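Fixing a grip that closes too hard after a restart (Erel hand, Prakimov controller)

Last updated in March. Applies to the two-arm setup at Larnholm, probably to yours too if you run the same hand.

Quick version for people with a robot stuck right now: hit pause, do NOT hit release, support the object by hand, then drop the force limit to 5 in the hand settings and open slowly. Rest of the page is why and how to make it stay fixed.

What went wrong

Friday, just after lunch. Controller restarted in the middle of a session. Left hand came back up and closed at full force. No warning on screen, only fault code 523 in the log – and you have to scroll for it. The object got squashed. Could have been a finger. 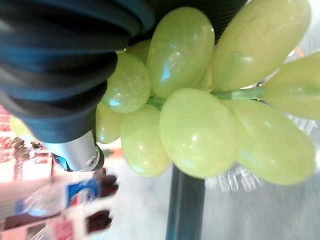

Fault 523 means the hand lost its saved force limit and went back to the factory one. The factory limit is 30, way too high for anything soft. On the wrist camera you want to check where the ribbed finger meets the object. With grapes, look at the round ones right under the finger, they take the load first and the rest of the bunch tells you nothing. If the skin starts to dent, stop there. Dont trust the force number on the panel until you've done step 3, it reads the old value.

Before you start

Clear people back behind the hazard tape. One person on the stop button the whole time, not typing, not on the phone. Have the log open. Cables out of the way of both forearms, a snagged cable gives you a different fault and you'll waste an hour.

Step 1. Pause, don't release

Release opens both hands at full speed. If one arm is over a glass table you really don't want that. Pause holds position and keeps the grip where it is.

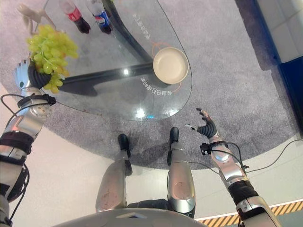 Left hand holding the grapes near the edge of the glass, right hand raised and open.

Step 2. Get the object out

Set force limit to 5. Save. Open the hand in small steps, somebody supporting the object from below with a flat palm. Keep your own fingers away from the inside of the hand – going under is fine, going in is not. If it doesn't open after 7 steps, cut power to that hand only (switch on the forearm, Erel manual calls it local off) and ease the fingers back by hand.

Step 3. Zero the hand with nothing in it

Move the arm away from the table. Hand empty, pointing down, nothing touching the fingertips. Wait for the reading to settle and then press zero. If you zero it while it's touching somthing, the hand thinks that contact is normal and will squeeze past it next time. We did this once. Had to start over.
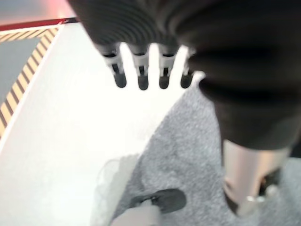
Tahmineh Heydari wrote in to say that zeroing alone didn't hold on her setup: the limit came back to 30 on the next restart, every time, until she saved it in the controller profile as well as in the hand. She also asks people to do the other hand even if it never faulted. Good point, tried it, she's right on both. Added as step 4.

Step 4. Save it in two places

Hand settings, save. Then controller profile, save as default. Restart. Read the limit back from both screens, they should match. If the profile shows a blank you're on the older Prakimov build and the save button does nothing, update first.

Step 5. Test with something soft

Start with a sponge or a rolled up sock. Then fruit. Slow speed, one arm at a time, other arm parked open. Restart the controller once while the hand is holding the test object (yes, on purpose, stop button ready). Limit should stay put. If it jumps, back to step 4.
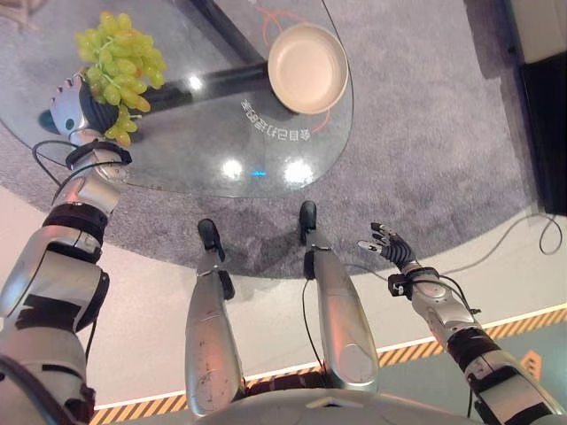
Quaye
Robot cell technician, Larnholm

Few leftovers. Change the factory limit if your build lets you, ours doesnt. Put the 523 alert on the main screen so it can't hide in the log – Settings, Alerts, tick the box. Write the limit on a sticker by the stop button. And after any restart, planned or not, read the number before you let the hand near anything. Takes almost 30 seconds.

Still open: why the controller restarted in the first place. Power supply is my guess. Will update when I know.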